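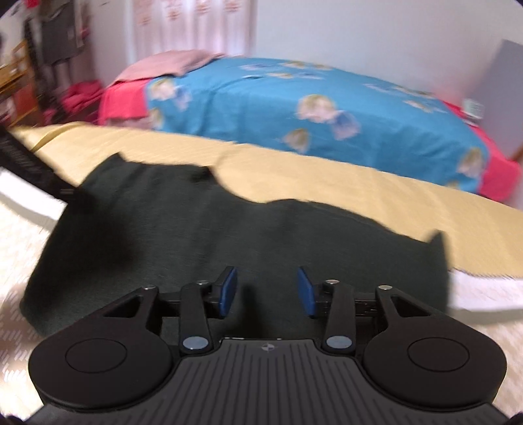
冬物ニットのたたみ方講習、町の一室で　「ベッドの上がいちばん広い」

2023年7月21日　くらし面

梅雨どきにしまいそびれた冬物をどうするか。衣類整理の教室「ロンディコ」が、個人宅の寝室を借りて小さな講習を開いた。参加費599円、時間は50分。机は使わず、全部ベッドの上でやる。

講師はスニタ・ニシャドさん。まずセーターを広げる、袖を整える、それから身頃。順番はこれだけ。「床だとほこりがつく。テーブルだと袖が落ちる。ベッドなら座ってできます」とニシャドさん。厚手のものは空気を抜こうとして押しつぶす人が多いが、編み地が寝てしまうのでやめたほうがいい、とのこと。手のひらでなでる程度で十分だそう。

途中、毛羽立った小物の扱いに質問が集中した。

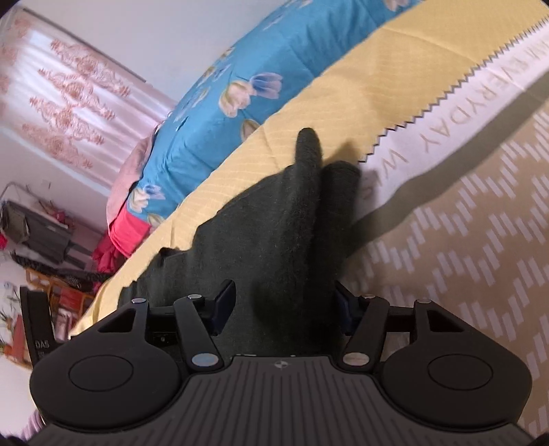
第2号

毛足のある小物は丸めない。重ねて平らに置き、薄い布を一枚はさむ。毛が明るい色のシーツに移ると取るのが大変なため、作業の前に古い布を敷いておくとあとが楽。ブラシは一方向に、軽く。ニシャドさんは「取れないからといってガムテープを使うと、よけいに毛が立ちます」と注意していた。ここは皆メモ。

防虫剤の話も少し。種類の違うものをいっしょに入れない、衣類の上に置く、の二点。6月の回では時間切れで飛ばした部分で、今回は先に回したという。
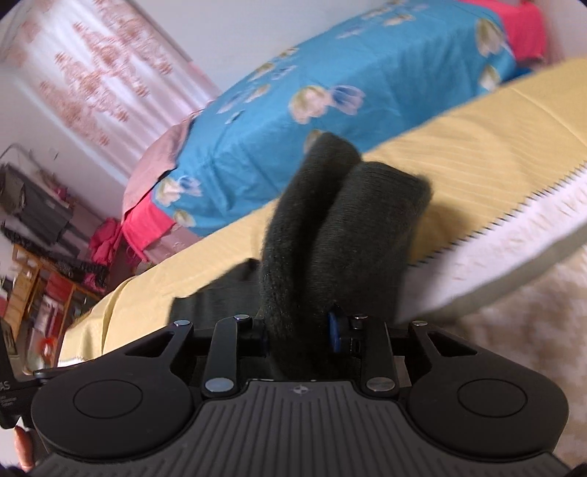
しまう順番も意外と大事で、次の冬に最初に着るものを上にする。当たり前のようだが、たたんだ順に積んでいくと逆になりがち。参加したギリシュ・ガルグさんは「毎年11月に全部ひっくり返してた。今年はだいじょうぶだと思う、たぶん」。家では衣装ケースではなく古い旅行かばんに入れているそうで、それでもいいかと聞くと、ニシャドさんの答えは「よく乾いていれればかまいません」。洗って干したあと、しまうのは翌日以降がよいらしい。

後半はセーターのたたみ直し。袖を背中側で交差させず、まっすぐ下ろすのがロンディコ式。しわの線が胸に出にくいとのこと。

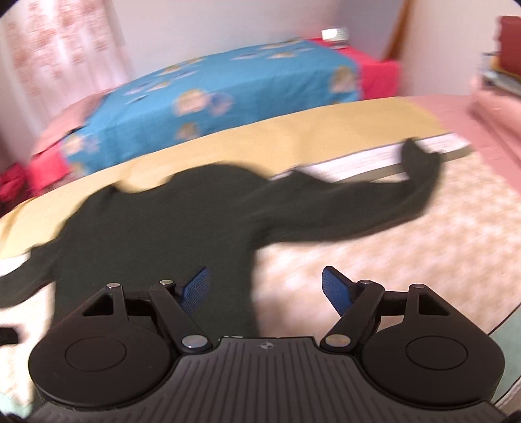

深緑のニットのセーター。袖を広げたところ

次回の日程は未定。決まりしだい教室の掲示板でお知らせするとのこと。持ち物は冬物二、三枚と古い布。たたみ方をまとめた冊子は739円で、教室で買える。申し込みも教室まで直接。電話での受け付けはしていないので注意。（くらし面担当）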